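HOME FINISHES 2: READING THE SALES SHEET
Week 5 handout: marble and its rivals
Gunside College, evening program. Last updated Mar 14, 2023

Bring this with you, along with the sales sheet you collected from a showroom. If you didn't collect one, share with the person next to you. Spare copies of the Pemden sheet are at the front, but everyone has read that one by now.

1. Where we left off

Last week was paint, and the word "washable." We found four meanings for it in four leaflets, and one leaflet used two of them on the same page. Stone is worse. Paint makers at least have to put something in the can that matches the label. With stone, the name on the tag can be whatever the seller likes, and often is.

2. What "marble" means, and to whom

To a geologist, marble is limestone that has been changed by heat and pressure until the grains have regrown and locked together. It is mostly calcite, sometimes dolomite. It is fairly soft and it reacts with acid.

To the stone trade, marble has long meant something looser: a rock of this general family that will take a polish. Plenty of stones sold as marble are limestones that never went through the change. Some green "marbles" are serpentine, a different rock altogether, and they behave differently when you spill something on them.

To a showroom, marble is a look. Pale background, veins, shine. Once the word has slid that far, it can be stuck on quartz and resin slabs, on porcelain, on printed laminate and on shower curtain fabric. Watch for the small words that come with it: "marble effect," "marble look," "marble inspired," "marble series." The last is my least favorite. It admits nothing.

Trade names are no help either. The Vatham showroom had a slab tagged Alcantara Cream that turned out on questioning to be a limestone, and a porcelain tile in the next bay with very nearly the same name. Ask what the rock is. If the answer is a color, ask again.

3. Veins

Veins do most of the selling. In real marble they come from impurities in the original limestone (clay, iron, sand, carbon) and from cracks that later filled with other minerals. They run through the thickness of the slab, so they should carry over the edge and down the front. On a printed surface they stop where the printing stops, unless the maker has taken trouble with the edge.

Some people will tell you that a repeated pattern proves the stone is fake. Be careful. Slabs cut one after another from the same block look very alike, and fitters flip them to make mirrored pairs on purpose. A pattern that repeats exactly on the same piece is much stronger evidence. 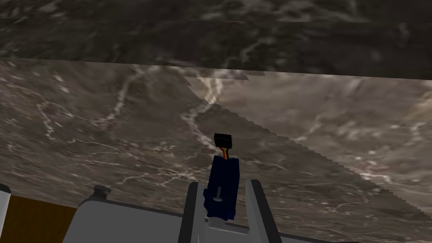 Dark veins are weak spots and a buyer should avoid them, according to one student who answered last year's version of these notes, having heard it from two fitters and a cousin with a cracked island. I have kept the remark because it is half right. A vein can be a line of weakness. It can also be perfectly sound, and its color tells you very little about which. What matters more is whether the slab was reinforced at the back, whether there is a narrow strip beside a sink cutout, and whether the cabinets under it were level. Two fitters agreeing is worth having, but fitters see the jobs that failed. The ones that held never call them back.

4. The claims themselves

Take your sheet and mark every claim on it. Then sort them by whether you could check the claim at home, whether somebody else could check it with equipment, or whether it can't be checked at all. "Timeless" goes in the last pile. So does "honest," a word I now see applied to worktops.

Some notes on the ones that come up most.

"Heat resistant." Resistant to what heat, for how long? Stone copes well with warmth. A sudden change in one spot is the problem, and resin in an engineered slab can discolor at temperatures that the stone in it would ignore. The Pemden sheet says "heat resistant" on the front and "always use a trivet" on the back. Both sentences may be true. Only one of them is useful.

"Stain proof when sealed." A sealer slows down liquid getting into the pores. It does nothing much against etching, the dull mark left when lemon juice or vinegar eats at calcite. People mix these up all the time, then reseal a surface that was never stained. Etching is damage to the polish and has to be polished out.

"Scratch resistant." Calcite is 3 on the Mohs scale. An ordinary knife blade is above 5. Any sheet that says polished marble won't scratch is counting on you not owning a knife.

"Natural, so it is antibacterial." I would like to see the test. The sheets don't cite one.

"Each piece is unique." True, and it also means that the sample in your hand is not the slab you will get. Go and see the slab.

5. The Vatham price comparison

The figures we use in class are from the November visit to Vatham. For the same size of sample board, polished marble was priced at 163 and the engineered version at 170. Several of you took this as proof that marble is the cheaper choice. It is proof of what two boards cost in one shop. Cutting, edge work, delivery and sealing were all left out, and the shop had an obvious interest in moving the older stock. I don't say the numbers are wrong – only that they can't carry the weight that was put on them in the discussion.

If you want to use prices in your written work, get the fitted price in writing, for the same layout, from more than one place.
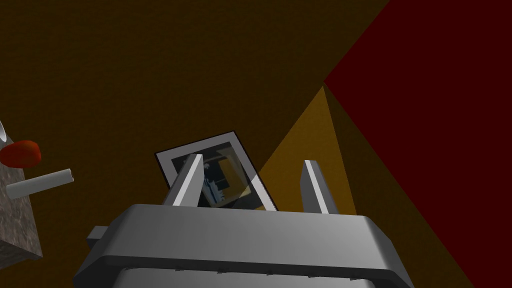
Maren Oakhurst
Course tutor, Home Finishes 2

6. Testing a sample at home

Ask for an offcut and keep it for a while. Put a drop of vinegar on a corner, wait a few minutes, wipe, and look at it against the light from a low angle. A dull spot suggests calcite. No dull spot doesn't settle much, especially if the piece has a coating you haven't been told about. Leave a ring of coffee overnight on another corner. Write down what you did and when, since memory is generous to the sample you already like.

Do not do this on a showroom display. It has been tried.

7. For next time

Write one page on your sheet. Pick a single claim, say what it would take to show it was false, and say whether the sheet gives you enough to try. Five good sentences on one claim will get a better mark than a tour of all of them. Please don't quote the maker's website as evidence for the maker's leaflet.

Week 6 is wood flooring and the word "engineered." Read the Gunside reading pack up to the section on moisture.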